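# Comparing two sets of gripper fingers on a folding task

These notes cover how to run a side-by-side comparison of gripper fingers on a two-arm bench, using cloth as the test material. We used them to choose between the Kuster fingers and the Bridivari fingers, but the method works for any pair that fits the same mount.

You will need:

- a two-arm bench that already runs your normal folding routine
- both sets of fingers, with their screws
- a dark garment and a light one, both thin
- a folded towel or something else with thick layers
- a printed score sheet
- a 2 mm hex key

## Before you start

Run the arms through their full travel with the grippers empty. Watch the cables while you do it. A cable that pulls tight at full reach will drag on the wrist and spoil the results, and it is easy to blame the fingers for that. Leave a loose loop outside each elbow and tie nothing down past the forearm.

Wipe the work surface. Lint builds up quickly with cloth tests and changes how the fabric slides.

Fit the same fingers to both arms. Hannelore Widmer tried a mixed pair in February, one type on each side, to save time. The better fingers kept pulling the cloth out of the weaker ones, and she threw the scores away.

## Setting out the cloth

Put the test garment flat in the front half of the bench with its long side across. Both grippers must be able to reach the far corners without the forearms crossing. Everything else goes along the back: basket, spare cloths, towel, and any small items you want for later rounds.

Don't iron the garment. A few creases give the fingers something realistic to deal with. Do smooth down any fold that sits directly under a pick point, or you will be testing a double layer without meaning to.

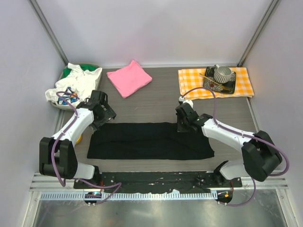

*Both grippers at the upper corners of the black cloth, with the basket, pink cloth and towel kept to the back.*

Check the pick points on the camera view as well as by eye. Black fingers over black fabric are hard to make out, so if your controller places the grippers from the camera, do the light garment first and get the offsets right on that.

## Running the test

1. Home both arms in Kondance and load the folding routine.
2. Set the closing force to the lowest value. Ours starts at 10 and goes up to 20 on the controller's own scale.
3. Lower both grippers to the corners and close them.
4. Lift straight up and hold. Write down whether each side kept its grip.
5. Carry on to the fold, then release.
6. Lay the garment out again and repeat until the sheet is full.
7. Raise the force one step and start a new sheet.

Score the left and right arms separately. Note these as well, in the comments column:

- fingertip scraping the surface on the way down
- cloth sticking to a finger after release
- more than one layer picked up

The last one matters most with the towel. A finger that does well on a thin shirt can take the whole stack when you only want the top layer.

## Changing the fingers

Power the grippers off first. Undo both screws, swap the fingers, and do up the screws by hand before using the key. Then redo the zero position in Kondance. The Bridivari fingers are longer, and with the old zero they will hit the bench.

## Which we kept

We kept the Bridivari fingers for thin cloth. They let go more cleanly and needed less force. The Kuster fingers were better on the towel, so that set stays in the drawer under the bench, in the Turkach box marked 1310. Please put the screws back in with them.

Last changed December 4, 2018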